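[toylend] Re: lost pieces, how strict are you all?

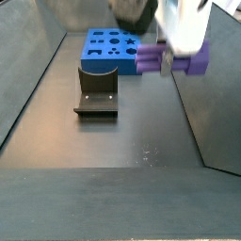 Photo: a blue foam shape sorter

Quick reply between things, sorry for the lack of polish. Reading this on my phone at 7 a.m. and the answer got long.

> Hi all, we opened our lending shelf in November and are already drowning in
> incomplete toys. Shape sorters are the worst, then puzzles, then anything
> with a tiny hammer. We charge a deposit but I hate keeping it, families stop
> coming. How do other libraries handle missing pieces? Do you count in at
> the desk? Do you retire a toy when one piece goes? And does anyone have a
> labeling system that survives a dishwasher? We're small, 109 toys, one
> cupboard, open two mornings. Any advice welcome, incl. "give up".

Don't give up!! First year is the worst. We went through every stage of this and came out the other side with 635 toys and a fairly relaxed attitude.

Deposits. Dropped ours. Same experience as you, people lost one bead, felt bad, never came back, and then we had lost the bead AND the family. We ask for a small yearly fee now and that's it. The fee pays for replacements and for tape. Mostly tape.

Counting in. Yes but not at the desk, not while the parent stands there with a toddler hanging off one arm. We used to do that and the line went out the door. Now the bag goes in the returns crate and one of us counts after closing. If something's missing we text. "Hi, the green ring from the stacker may still be at yours, no rush." It comes back more often than you'd think, usually with a note about the couch.

The bag tag matters more than the counting. Ours has the toy name, number of pieces, and a list of the pieces in plain words. A list of pieces, with shapes -- "6 pieces" is no use to anyone at home on their knees looking under a crib. "Star, circle, oval" is. A parent can check that in ten seconds before they leave the house. We print them on card and put them in a luggage sleeve.

Sorters. OK so sorters like the blue foam one at the top, with the star and the arch and all that, I would treat as two toys. The base is one thing and the set of shapes is another, seperate numbers in the book. When the shapes go astray the base stays in the cupboard and waits. When the base gets chewed you still have shapes. Sounds fussy, saves a lot of grief. Also lets you lend a base with half a set to the very little ones, who honestly prefer it, fewer things to throw.

On foam in general: wipe, don't soak. Warm water and a drop of dish soap, wipe again with plain water, stand it on its side overnight on a rack. Don't bag it until the morning. We bagged a foam puzzle straight after washing once and opened it a month later. I won't go into it. And any foam with bite marks gets pulled, no debate, even if it was the favorite. Bits come off.

Retiring. Our rule is can a child still play with it? A 24 piece jigsaw missing one, out. A tea set missing a saucer, who cares, cross it off the card and carry on. Trains go on forever. Board games with a die missing, put in a die. We keep a tub of odd dice and counters just for that. The hammer ones... yes. We've stopped buying the hammer ones.

Spares tub!! Should have put this first. Every orphan piece goes in it, every broken set gets stripped for parts before it goes out. We have up to 100 loose blocks in there on a good day and you would be amazed how often the exact right one surfaces. Go through it twice a year or it takes over the room.

Labels. Tried paint pen (gone in three washes), nail polish (chips, and then you worry about chips), and printed stickers from the office store (hopeless, gummy). What we use now is the Standier laundry tape, cut small, pressed on with a warm spoon. Lives through the top rack fine. Won't stick to foam though, nothing does, so for foam the number goes on the bag only. A roll of 1,000 labels lasted us well past a year. Get white, the clear ones are impossible to read.

Bags vs boxes. Mesh bags for anything washable. Boxes for puzzles and games -- we have the flat Bokska ones, lids clip on both sides, they stack, they don't crack when dropped on a stair. They're not cheap but we bought a few each season. Skip the ones with a hinge. The hinge goes first every time.

Somebody asked a while back about software, we had a go with Lūse and liked it well enough but went back to an index card drawer after one summer. The tablet was always flat. Your mileage may very. At 109 toys I would stay on cards without a second thought.

Opening hours, you didn't ask, but if two mornings are killing you try one morning and one late afternoon. We picked up a whole different crowd after school, and grandparents come then too. Returns got better as well, no idea why.

Last thing. Put a "found pieces" jar right by the door where folks come in. No questions, no names. They drop in the thing they found in the car and walk off happy. Ours fills up after every school vacation, and I'd say most of it belongs to us. The rest is mostly Lego and one time a house key.

Happy to send the tag template if you want it, reply off list and tell me Word or PDF. Need to run, returns crate is overflowing again.

Zestthorpe Toy Library
(cards, tape, no deposits)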